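Petholm Payments Ledger – data card

Version 2, released 2023-11-06

Summary

A tabular dataset of small retail payments made in digital currency at participating cafes, motels and tour operators in Petholm. Each row is one settled payment. Refunds are stored as separate rows with a negative amount and point to the original through parent_id.

Source

Point-of-sale exports were supplied by Wosteck, which operates the merchant terminals. Settlement records come from the Jerkemen gateway. The two are joined on invoice hash. Rows that failed to join are kept in unmatched.csv and are excluded from the main table.

Size

132 merchants. Merchants with fewer than 500 settled payments over the collection period are grouped under a single code, OTHER, to make re-identification harder.

Fields

payment_id – string, unique
parent_id – string, null unless the row is a refund
merchant_code – string, stable across versions
category – food, lodging, transport, tour, other
asset – ticker of the currency tendered
amount_asset – decimal, stored as text to preserve precision
amount_aud – decimal, value at the moment of authorisation
settled_at – UTC, truncated to the hour
network_fee_aud – decimal, null for off-chain payments

Wallet addresses and transaction hashes are not included in any file.

Changes from the previous version

Exchange rates are now taken at authorisation. The earlier release used the rate at settlement, which overstated losses on slow confirmations. Category labels for caravan parks moved from other to lodging. The column tip_aud has been dropped; it was populated by one terminal model only.

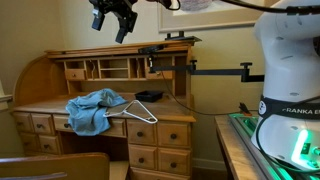
Known issues

Daylight saving was handled incorrectly by some terminals in April. Affected rows carry tz_flag = 1 and may be out by an hour. Fees on batched payouts are split evenly across the batch, so network_fee_aud should not be used to model the cost of a single transaction. Stablecoin payments are under-represented – the gateway did not export them during its first months of operation.

Not suitable for

Tax reporting, price forecasting, or any attempt to link payments to individual travellers.

Loading

Read every amount column as a string and cast to a decimal type. The Tzanetos loader does this by default; most spreadsheet programs will round silently.

Licence

Free for research and teaching with attribution. Commercial use requires written permission from Wosteck.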